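**Duvet keeps bunching up at the bottom of the cover**

Aldana Lucero

I bought a king size duvet from Neleck in June and a cotton cover to go with it, the Palma one with the buttons along the foot. Both are sold as king. After two nights the duvet has slid down and folded over on itself, so there's a thick lump by my feet and nothing but two layers of cotton over my shoulders. I shake it out every morning and it goes back to the same place.

The cover has no ties inside. The duvet has small loops on all four corners. I've washed the cover twice, at 40 the first time and at 60 the second, and I think it may have come up a bit shorter, though I didn't measure it before. I don't want to buy another cover if I can help it. Is there a way to hold the duvet in place that survives the wash? I tried safety pins and one opened in the night.

---

Mawuli Bonsu

Sew ties in. You need cotton tape, the flat sort, 1 cm wide or close to it. A 2 metre length will do all four corners with plenty spare.

Turn the cover inside out. Cut four pieces, fold each one in half and stitch the fold to the seam allowance at the corner. Go over it several times by hand or run the machine back and forth. Stitch to the seam allowance only or you'll see it from the outside. Then tie each one through the loop on the duvet with a bow, so you can get it undone on wash day.
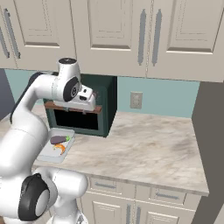 If it still slips in the middle, add a tie halfway down each long side. The duvet won't have a loop there, so you'll have to sew one on. Keep to the bound edge and don't go through the filling, particularly if it's down, or it will leak through the needle holes.

Measure both before you start. If the cover is a few centimetres smaller than the duvet that's fine and it will look fuller. If the cover is much bigger the ties will hold the corners but the sides will still sag.

---

Gisela Cáceres

Get a different duvet. Neleck ones are slippery on the outside, I had the same trouble and gave mine to my sister. Wool doesn't move nearly as much.

---

Hortensia Cabral

I'd go with the ties as well. If you can't sew, Hasanex do a pack of duvet clips, two parts that press together with the fabric between them. I've had mine on through a winter and they stay shut. You take them off before washing. They are hard little things, so put them right in the corners where you won't lie on them.

On the shrinking, 60 is hot for a cotton cover unless the label says so. Mine lost almost 2 cm in length that way. Wash it at 40 and pull it straight while it's damp, then hang it by the long side.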